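Headline Wording and Reader Response on a Celebrity News Site

Project report, Media Studies, 15 Mar 2018
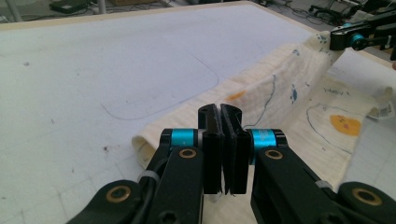 1. Background

Entertainment sites publish many short items a day, and most of them compete for attention with a headline and a small thumbnail. The site studied in this project, Wovisano, covers television casts, pop releases and award shows. It was chosen for its open archive, which keeps the original headline next to any later version, and for the comment count shown under each item.

The question was whether headlines that withhold a name ("This singer just canceled a tour") draw more comments than headlines that give it.

2. Material

All items posted in December were downloaded, 496 in total. Galleries, sponsored posts and items with comments closed were removed. The remaining set had 278 items. Each was saved as plain text with its headline, section label, word count and number of comments seven days after posting.

3. Coding

Headlines were coded as "named" or "withheld." A headline counted as withheld if the main person, band or show could not be identified from the headline alone. Group names were treated as names. Nicknames caused trouble: fans of the band Stemeck use a short form that a general reader would not know, and these headlines were coded as named after a second pass.

Comment counts were capped at 1,000. Only one item reached the cap, a story on the recasting of the lead in the drama series Resau.

4. Results

Withheld headlines had a slightly higher median comment count in the television section. In the music section the order was reversed. Neither difference was large, and both became smaller once items on Resau were left out. Item length showed no clear relation to comments in either section.

Many comments under withheld headlines were complaints about the headline itself — a comment count does not separate these from comments on the story.

5. Limits

One site and one month were used, and December includes year-end lists that do not appear at other times. A single coder did all the work. A comparison with the rival site Cronin was planned, but its archive overwrites old headlines. Page views were not available for either site.

6. Further work

The next step is to code the comments by topic, starting with the television section. The coding sheet has been extended with a column for headline complaints, and the Resau items will be handled as a separate group.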